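Reviewing the Skumby Two-Arm Kit: Can It Sweep a Bed?
Efua Asante and Vibeke Hallgrímsson, Service Robotics project, 11 April 2025
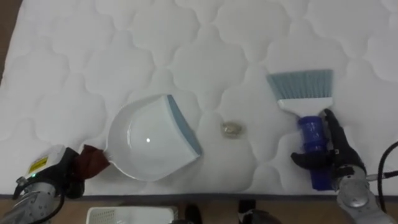 1. What we were lent

Clellix rents the Skumby kit to small hotels and, at a discount, to students. It comes with two arms, two grippers, a manual translated by someone in a hurry, and 200 minutes of support calls. We used most of the minutes on the manual.

2. The task

Pick up crumbs and bits of packaging from a bare mattress with a dustpan in the left gripper and a hand brush in the right. The brochure calls this "light housekeeping." The handle of our dustpan is wrapped in cloth, an accessory the brochure leaves out.

3. What we found

Holding the brush was easy. Sweeping toward the pan was fine on a table. On quilting, small debris settles into the seams and the arms have to press harder, at which point the mattress presses back. We ran 7 trials with a shiny scrap of plastic and got it into the pan in 5. In the other 2 it went on the floor, and Skumby reported success.

4. Would we recommend it?

For a lab, yes. The arms are steady and setup took one afternoon. For a hotel, we would wait for the August update, which Clellix says will teach it the difference between a dustpan and a floor.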